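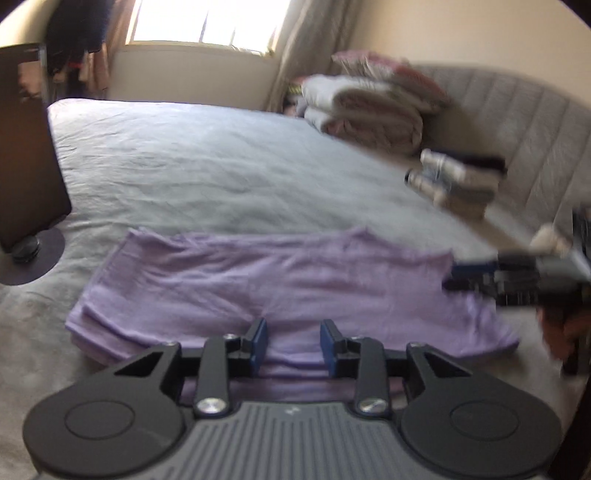 Lavender top, partly folded, on a rumpled sheet.

Pinby Character Sheets

Character notes for Pinby, a stage comedy in 8 episodes about a seaside boarding house and the people who keep failing to check out of it. The sheets are plain text. They're meant for companies putting on the show, and for anyone who likes reading about difficult people from a safe distance.

Last updated: Sunday, August 7, 2022

What you get

There are 28 character sheets, one per file, plus this README and a file called timeline.txt that should be treated as a rumor. The scripts live in a separate download. If you were hoping to work out the plot from the sheets alone, you can, but you will get the wedding wrong.

Characters are filed by what they do, so you'll find landlady.txt, dentist.txt, second_dentist.txt and so on. Their names changed so often during rewrites that we stopped putting them in the file titles. The names in use are in the scripts.

What's in a sheet

Every sheet has the same fields, in the same order:

role: what the character would put on a form
age_range: wide, to spare feelings at auditions
wants: what they say they want
really_wants: what they'll do something stupid to get
gets_on_with: other sheets, by file title
avoids: same, usually longer
habit: one physical habit an actor can use
never_says: a word or subject the character steers around
notes: up to 300 words

The limit on notes is real. The landlady's first draft ran to several pages and included her views on towels, and we had to be firm.

A short sample, from landlady.txt:

role: Owner of the Górecki Guest House
age_range: 50 to 70
wants: A quiet season
really_wants: To be asked how she manages
gets_on_with: piano_tuner
avoids: dentist, second_dentist, sister, the sea
habit: Refolds things other people have just folded
never_says: "Welcome"
notes: Has run the house since before the pier closed and takes the closing personally. Polite to guests the way a customs officer is polite. She is fond of the tuner and shows it by overcooking his eggs.

Places

Pinby is the town. The Górecki Guest House is where nearly everything happens, mostly on the stairs. Prendska is the rival resort across the bay, never seen on stage, where the weather is said to be better and the people worse. Characters who claim to have been to Prendska are lying in all cases except one, and her sheet says so.

File format

UTF-8 text, one field per line, saved out of Cluteo. Cluteo will open the whole folder as a cast list. Any text editor will open the files one at a time, which is how most directors seem to read them anyway. Please leave the accent in Górecki alone. An older release lost it in half the files, and for a while the house appeared to have two owners who weren't speaking.

Known problems

The sister is older than the landlady in her own sheet and younger in the landlady's. We've left this in. Both of them would insist.

The dentist's habit (clicking a pen) clashes with a long silence in the third episode. Most productions take the pen away.

Four characters avoid somebody who was cut in January. If a sheet mentions the harbormaster, ignore it, or invent a harbormaster and keep him offstage.

The age ranges for the two dentists overlap on purpose. Don't cast twins. It has been tried.

Doubling

A company of eight can do the show if the piano tuner also plays the sister and everybody has decent shoes. Doubling the landlady with anyone is a mistake, as she's never off for longer than it takes to fetch a tray.

Use

Schools and amateur companies may copy, print and scribble on the sheets. Change the characters if you need to, but please rename the file when you do, so we don't get letters about a landlady who smiles.

Corrections are welcome. Give the file title, the field and the line you object to. Requests for the two dentists to make up are read and put in a drawer.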